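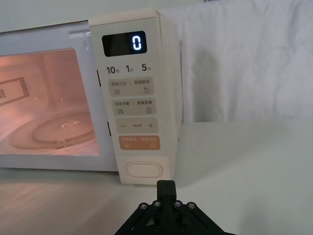

Wrist cam, arm at the ready pose in front of the microwave, fingers closed. Chamber light on, display showing 0.

September, Gola cell, bench side. Started 9:40.

Picked up where Bram left it. The door-release press was missing low on the last batch, and his note said to check the wrist camera mount before touching any of the poses. He was right. One of the bracket screws had backed out and I could rock the camera by hand. Took both out, cleaned the threads, put them back with a drop of the medium threadlocker. Left it to set over coffee.

Redid the hand-eye calibration with the Haslam board. First pass was poor, I had the lamp too close and the corners washed out. Moved the lamp back and ran it again, fine that time. Old file is kept in the calib folder with "loose" in the name. Please don't load it.

Fingers: closed them and looked at the seam in the wrist view. It runs straight up and the tips meet. Wiped the pads with alcohol. Checked the linkage screws with the small driver, none of them moved. Muthu wants the pads swapped every 500 cycles and the log says we are past that, so new pads are on order from Timham. Until they come, no pulling on the door, press only.

Microwave position: the cream housing is hard to see against the pale table when the lamp is high. The edge finder kept grabbing the table instead of the side wall. I switched it to use the black display and the orange start bar on the panel, which it finds every time so far. The big release button is the same color as the housing, so we now locate it as an offset down from the panel. Offset is 63 mm from the lower edge of the start bar, measured with calipers.

Press force was set to 80 percent of the limit, which seemed like a lot with the fingers closed. Brought it down a step at a time. The door still opens at the setting I left in, see the config. Dean, if you go lower, write it here.

Ran the press routine until lunch. It missed 2 times, both right after I bumped the table with my hip, so I am not counting those against the calibration. The table feet want locking down properly. Pongsak has the brackets from the Tarkevwood job and says we can have them.

Still to do:
Tape marks on the table for the microwave feet.
Cable tie on the camera lead at the second joint, it rubs when the wrist turns over.
Ask Marjorie for the spare bracket, the slot on this one is getting worn.
Recheck the camera screws tomorrow before the first run.

Powered down 16:15, arm parked, brake on.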